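Preparing Circuit Boards for Return

Departments that send used circuit boards to the Grovura recovery center are asked to follow the steps set out on this page. Boards that arrive without proper packing are held at the receiving desk until the sender has been contacted.

Before you begin, disconnect the equipment from its power supply and remove any batteries. Batteries travel under a separate form and must not be placed in the same carton. Wear a grounded wrist strap whenever a board may be used again.

1. Hold the board by its edges and place it in an antistatic bag. Use one bag per board.
2. Fold the open end over twice and close it with tape.
3. Attach a Form 3 label to the outside of the bag – never to the board itself.

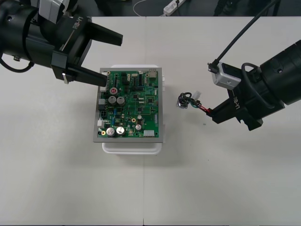 Boards fixed to a tray or mounting plate may be sent as they are. Do not force screws that will not turn. Write "mounted" on the label so that the correct bench receives the item.

Pack the bags upright in a rigid carton with at least 2 inches of padding on every side. A carton may weigh no more than 40 pounds. Larger returns should be divided, and each carton needs its own packing list.

Collections leave the Tufa building each afternoon at 3. Requests for more than 100 bags should be sent to Jolien Prins in Supply Services before the end of September.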